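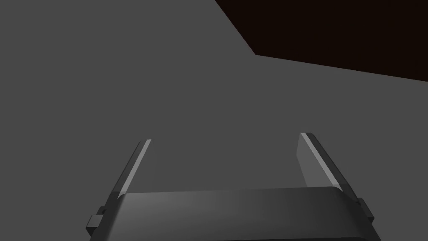

LULTTHORPE, August: Runbridge has released the results of its first simulation benchmark for household chores, covering 18 tasks drawn from kitchens, laundries and small retail stockrooms. The program was set up to answer a narrow question: which chores can a two-fingered arm complete unattended, and at what rate. All trials were run in a rendered environment, and some views give the controller very little to work with. In one, the open fingers extend over a plain grey surface with no object on it, and the arm must establish its position before the chore can begin.

Runbridge ran 1,138 trials at its Lultthorpe office. Of these, 382 were completed within the time limit and without a reset. Pick-and-place tasks with rigid items accounted for most of the completions. Folding, wiping around obstacles and restocking deep shelves accounted for few.

The company does not regard the result as evidence that general household automation is ready for sale. A completion rate at this level would be unacceptable in an unattended appliance, and simulated contact is more forgiving than worn hinges, swollen timber or a sticky runner.

Articulated furniture was analysed separately. Doors and drawers require the arm to align with a handle, close on it, and then move along a path set by the furniture. Small errors in the first stage carry through to the last. Round knobs were harder than bar handles, as they offer less surface to flat fingers and allow the grip to rotate under load. 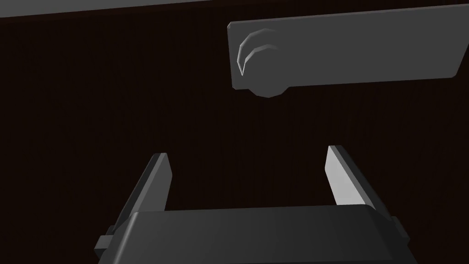 Flistport, which reviewed the benchmark before release, questioned whether opening a cupboard should be scored as a chore at all, and asked that future reports treat it as one step in a longer job such as putting away the dishes. Runbridge has accepted the recommendation for the next round.

The revised benchmark, to be catalogued under the project name Ha, will chain individual steps into complete jobs and extend the time limit to 30 minutes per job. Partial completions will be recorded but will not count towards the headline figure.

Task definitions and scoring rules are available from Runbridge on request. Media enquiries should be directed to the Lultthorpe office during business hours.

ENDS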